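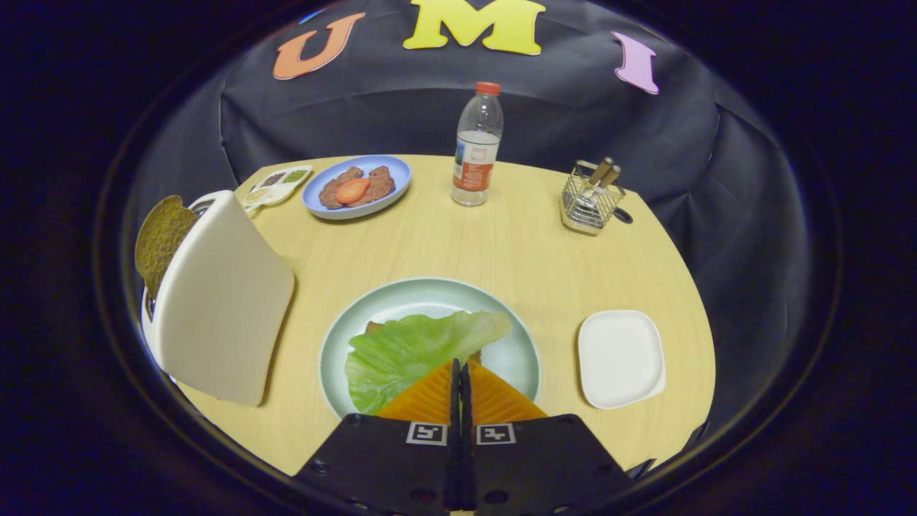

Wrist view from a hand-held gripper at a tabletop food assembly station. The ridged orange finger pads rest on the food on the green plate; a toaster stands to the left and a water bottle at the back.

Rurkanix is a software toolkit for training and running visuomotor policies on robot arms fitted with a parallel-jaw gripper. It converts wrist-view video recorded with hand-held grippers into training episodes, fits action-prediction models to them, and runs the resulting policies on an arm through a real-time control layer. The toolkit is written mainly in Python, with the timing-critical parts in C++.

Overview

The toolkit is divided into a data pipeline, a training package and a runtime called Nimri. The parts share one episode format and can be installed separately. Many users run only the data pipeline and export episodes to their own training code.

Rurkanix began as a set of conversion scripts for Manutis, an earlier project on bimanual kitchen tasks. The scripts were split off when their users outgrew the parent project, and the episode format was frozen in the first public release the following March. Manutis itself is no longer maintained.

Data pipeline

Input consists of fisheye video and inertial measurements from the gripper. Processing runs in stages, each of which writes its output to disk so that a failed stage can be repeated alone.

The first stage aligns video timestamps with the inertial stream. The second estimates the camera trajectory by visual-inertial SLAM. A mapping pass around the workspace is recorded before the demonstrations, and later recordings are localized against that map. Plain backdrops and uniform tabletops offer few stable features, and the documentation recommends leaving textured objects in fixed positions during a session.

The third stage recovers gripper width. Fiducial tags on the two fingers are detected in every image, and the distance between them is converted to an opening in millimeters with a per-device calibration file. Gaps of up to 5 images are filled by linear interpolation. Longer gaps cause the segment to be rejected. Tag detection is run on a rectified crop of the lower part of the image, where distortion would otherwise bias the estimate.

The final stage cuts recordings into episodes and discards those with tracking loss or implausible velocities. Rejected episodes are listed in a report along with the stage that removed them.

Policy training

The default model is a conditional diffusion policy with a vision transformer as the image encoder. It takes recent images, relative gripper poses and gripper widths, and predicts a short sequence of future actions. Poses are expressed relative to the current gripper pose, which removes the need for a shared world frame between the recording site and the robot cell.

Food handling is a common test domain for the toolkit. Leafy items deform on contact and can cover the object beneath them, and the fingers themselves hide part of the contact area. Policies trained on such tasks are sensitive to small errors in gripper width. The reference configuration for assembly tasks uses 1000 demonstrations.

Runtime

Nimri connects a trained policy to the arm. Inference and control run in separate processes. The controller interpolates between predicted poses at a fixed rate, while the policy process replaces the tail of the trajectory whenever a new prediction arrives. Actions whose target time has already passed are dropped.

Latency is measured separately for the camera, the arm and the gripper. The values are stored in a hardware profile and used to align observations and to send commands early. A profile created for one gripper is generally not valid for another – even of the same model – if the firmware differs.

Collision checking is limited to a table plane, a bounding box for the workspace and self-collision of the arm. Full scene geometry is not modeled. The Podau plugin adds motion planning for the approach phase and hands control to the policy once the gripper is within a set distance of the work area.

Limitations

The pipeline assumes a static map. Moving large objects between the mapping pass and the demonstrations often causes localization to fail. Transparent containers give unreliable features, and reflections in polished appliances can produce false matches. Force is not recorded, so contact pressure must be inferred from images and gripper width alone.

Version 3 changed the rotation convention used in stored poses. Episodes from earlier versions load without an error but must be passed through the migration tool before training.

See also

Imitation learning
Visual-inertial odometry
Fiducial marker
Diffusion model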